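Nenix Kids > Home and Weather > Why Do Houses Creak at Night?

Why Do Houses Creak at Night?

You are in bed. The lights are off and everyone is asleep. Then something in the hallway goes crack. A minute later there is a tick-tick-tick inside the wall, and after that a long groan from somewhere over your head.

Most of these sounds have a simple cause. Parts of the house are changing size.

Things grow when they get warm

Almost everything gets a tiny bit bigger when it warms up. Scientists call this thermal expansion. "Thermal" means having to do with heat, and "expansion" means getting bigger. When the same thing cools down, it shrinks again. That is called contraction.

All things are made of very small bits called atoms. Atoms are always jiggling. When something gets warmer, its atoms jiggle harder and take up a little more room. When it cools, they jiggle less and settle closer together.

You can't see this happen in a spoon or a coin. The change is much too small. In something very long, the small changes add up. A steel rail 1,000 feet long could grow more than five inches between a freezing winter day and a hot summer one, if nothing held it in place. This is why long bridges have gaps in the road with metal teeth across them. The gaps give the bridge somewhere to go. If you have felt a bump-bump under the car as you drove onto a bridge, you have gone over one.

A house is a lot shorter than a bridge, but it is made of many different things fastened together: wood, metal, glass, brick, plaster, and plastic. They don't all grow by the same amount. Aluminum grows about twice as much as steel does. So when the sun heats a window with an aluminum frame, the frame and the wall around it are pulling against each other.

What makes the noise?

Growing and shrinking are silent. The noise comes from things getting stuck and then slipping.

Try this. Press your fingertip on a clean, damp plate and push it slowly along. Your finger may stick, then jump, then stick again. If it jumps fast enough, the plate squeaks.

The parts of a house do the same thing much more slowly. A beam is held by nails. As the beam cools, it tries to shrink, but the nails grip it. The pull builds up for minutes or even hours. Then the wood slips a tiny distance along the nail, all at once, and you hear a crack. The walls and ceiling are big and flat, so they work like the body of a guitar and make the sound louder.

Ticks and pings from the heater

Metal parts often make the first sounds you hear when the heat comes on. A furnace blows warm air through metal tunnels called ducts. The ducts are thin, and thin metal warms up quickly. The flat sides can bend and then pop, the way the lid of a jar pops when you press the middle of it.

Hot water pipes tick too. A pipe usually passes through holes in the wooden frame of the house. When hot water runs in, the pipe gets longer and rubs along the edge of each hole. Every little slip is one tick. The ticks come quickly at first and then slow down as the pipe stops growing.

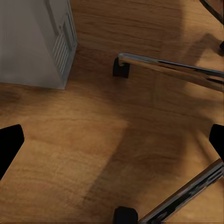 A unit with a slatted vent, next to a wood floor.

If your heater ticks when it starts and again after it stops, you are hearing the same metal twice. The first ticks are the metal growing. The second ones are the metal shrinking. A heater that bangs loudly, or makes a sound it never used to make, is something to tell a grown-up about.

Wood and water

Heat is only part of the story. Wood also changes size when it takes in water from the air or gives water back.

Wood was once part of a living tree, and a tree moves water from its roots up to its leaves. The wood is full of tiny tubes, far too thin to see without a microscope. Think of a bundle of drinking straws held together with a rubber band. Even after the tree has been cut into boards and dried, the walls of those tubes can still soak up water.

Air has water in it, in the form of a gas called water vapor. The amount of vapor in the air is called humidity. On a sticky summer day there is a lot of it. Indoors in winter, with the heat on, there is usually much less. In damp air, the walls of the tubes swell and the board gets wider. In dry air, they shrink and the board gets narrower.

The board hardly gets any longer or shorter, though. Go back to the bundle of straws. If the wall of each straw gets thicker, the whole bundle gets fatter, but it stays nearly the same length. Wood works in much the same way.

You may have noticed a door that sticks in July and swings easily in December. The door has swollen across its width, and now it rubs on the frame. By winter it has shrunk again. Some people sand the edge of a sticking door in summer and then find a drafty gap beside it a few months later.
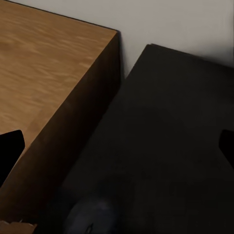 Carpenters have to think about this swelling before they build anything large. A wide solid board that is glued and screwed down on all sides has no room to move, so it may split or bend. To guess which way a board will move, they look at its grain, which is the pattern of lines left by the way the tree grew. On many boards the lines are nearly straight. On others they ripple, like the light and dark beige streaks that run across the top of the cabinet shown here. Lines that follow the length of a board tell you which way the tubes run, and the board will do most of its swelling from side to side, across them. Drawers are a good place to see how carpenters plan for this. An old wooden drawer is often made a little smaller than its opening, so that it will still slide on a damp day.

Those lines in the wood come from the tree's growth. Where there are warm and cold seasons, a tree usually adds one ring each year. The part made in spring is often lighter, and the part made later in the year is often darker. If you cut straight across a trunk, you see circles. If you cut along it, you see stripes, arches, or waves, depending on where the saw went through. A tree with 25 rings is usually 25 years old.

Why a floor squeaks

A floor squeak is a little different from the cracks you hear at night. The night sounds happen on their own. A squeak usually needs a foot.

Under the floor you walk on there is often a layer of flat sheets, and under that are strong beams called joists. The layers are held together with nails, screws, or glue. When wood dries out and shrinks, small gaps can open between the layers. Then your foot pushes a board down, and the board slides on a nail or rubs against the board beside it. When you lift your foot, it moves back. That is why some stairs squeak once going down and once coming up.
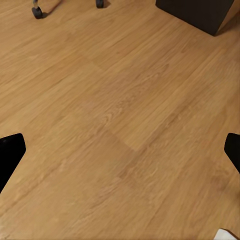

Last changed: December. Section on floors rewritten.

People who put in wood floors try to stop squeaks before they start. They often leave the new boards inside the house for several days before using them, so the wood can get used to the air in the rooms. They also leave a thin gap between the floor and the wall, all the way around. You won't see the gap in most rooms. It is hidden by the strip of trim along the bottom of the wall, which is called a baseboard.

Why is it worse at night?

There are two reasons.

First, a house cools after sunset. The sun may have been shining on the roof all afternoon, and a roof in full sun can get much hotter than the air around it. When the sun goes down, the roof loses its heat. The outside cools first and the inside follows later, so some parts are shrinking while others have hardly started. Clear nights are often the noisiest. Clouds slow down the loss of heat, a bit like a blanket, and on a clear night there is nothing up there to do that.

Second, it is quiet. The same house may creak at three in the afternoon, but the television is on, or somebody is running water, or a truck is going by. At night the small sounds have no other sounds to hide behind.

New houses and old houses

A new house can be just as noisy as an old one. The wood in its frame may still be drying, and the ground under it may be getting pressed down by the weight. Builders call this settling. An old house has mostly finished settling, but it may have loose nails and worn boards. Both kinds of house go on growing and shrinking with the weather for as long as they stand.

Try it: keep a creak chart

You will need a sheet of paper, a pencil, and a clock.

Draw four columns and label them Time, Sound, Where, and Weather. Start on a Sunday evening and keep going for a week. When you hear a creak, tick, or pop, write down when it happened, what it sounded like, and which part of the house it came from. In the last column, write whether it is clear or cloudy outside, and whether the heat or the air conditioning has just gone on or off.

At the end of the week, look for sounds that come at nearly the same time each evening. Check whether the clear nights had more sounds than the cloudy ones. Your chart might show a pattern, or it might not - houses are all built a little differently, and one week is a short time.

Words to know

Contraction: getting smaller, often from cooling.
Duct: a tunnel that carries air through a building.
Expansion: getting bigger, often from warming.
Grain: the pattern of lines in wood.
Humidity: how much water vapor is in the air.
Joist: a beam that holds up a floor or ceiling.
Settling: the slow sinking of a building into the ground as it gets older.

More in Home and Weather: Why Do Windows Fog Up? - Where Does Dust Come From? - How a Furnace Works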